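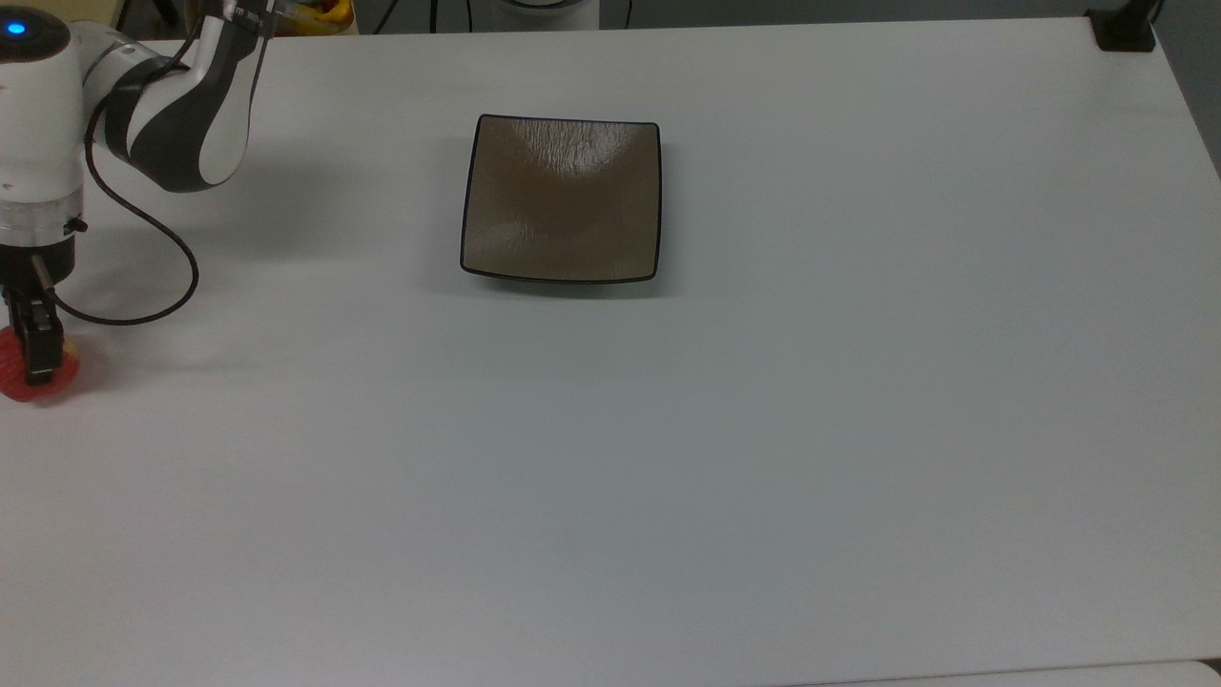

Gripper closed on a small red item, with the plate still empty.

Tips for Teaching a Tabletop Arm to Put Things on a Plate

These notes cover pick-and-place at a workbench or kitchen table, where you show the arm the move yourself and it learns from the recordings. They apply to hand guiding and to driving the arm from a remote controller. I use both on the same table, depending on the object.

Setting the table

Start with one object and one dish. Add a second object only after the first one goes well from every spot you plan to use.

A plain matte top is easier to work on than a shiny one. If yours is glossy, put down a sheet of white shelf liner and tape the edges flat.

Pick a dish with a low rim for the first sessions. A square plate with raised corners is fine, but come in over the middle of a side and stay clear of the corners. Dark glaze against a white top makes the dish easy to find in the recordings. Watch for glare on it. If half the plate goes bright, move the lamp before you move the camera.

Mark the plate's starting place with four bits of masking tape under the rim, small enough that they don't show. After each round, put the plate back on the marks. Once you have a good batch, shift the marks an inch or two and do another.

Keep spare objects at the back of the table in a container, out of the arm's path.

Cables

Let the tool cable hang in a loose loop with enough slack for the wrist to turn all the way. Before recording, move the arm by hand to the far side of the plate and back. If the loop drags across the dish, clip it higher on the arm. A cable tie pulled tight at the wrist will wear through the jacket, so use hook-and-loop strap. I buy the Dollari half-inch roll and cut it to length.

Guiding by hand

Hold the arm above the tool and keep your fingers off the gripper. Stand to the side so your sleeve and shadow stay off the plate.

Move slower than feels natural. A round trip from pickup to plate takes me 28 seconds, and the ones I rushed in half that time were no use.

Lift straight up first, then go sideways. If you drag an object off at a slant it learns to drag.

Lower until the object touches the plate, wait a beat, then open the fingers. Dropping from an inch up sends anything round over the rim.

Using a remote

Set the speed to the lowest step for the last few inches. On the Trovura handset I turn down the stick response as well, or the wrist twitches when I let go.

Sit where you can see the fingertips and the near rim of the plate together. If you have to lean to check, move the chair and start that round over.

Rest your hands every twenty minutes or so. Tired rounds have a wobble in them and it shows up later in what the arm does.

Soft and round things

Toy fruit is good for practice. Close the gripper until the piece stops turning and no further. For real cherry tomatoes, add thin foam tape to the fingertips and change it when it gets slick.

Grip round pieces at the widest part. Too low and the fingers scrape the table, too high and the piece squirts out.

How many rounds

For one object and one plate I recorded 44 rounds in January and threw out almost a quarter. Delete a round if you bumped the plate, gripped twice, or stopped to think in midair. Keep the ones where you were a little off and corrected smoothly.

Write down the object, the starting spot and hand or remote for each round. A kitchen notepad will do.

Cleaning up

Wipe the fingertips with a damp cloth and dry them. Keep spray cleaner away from the connector at the wrist. Park the arm to one side with the gripper empty before you switch off.

Rachid Belkadi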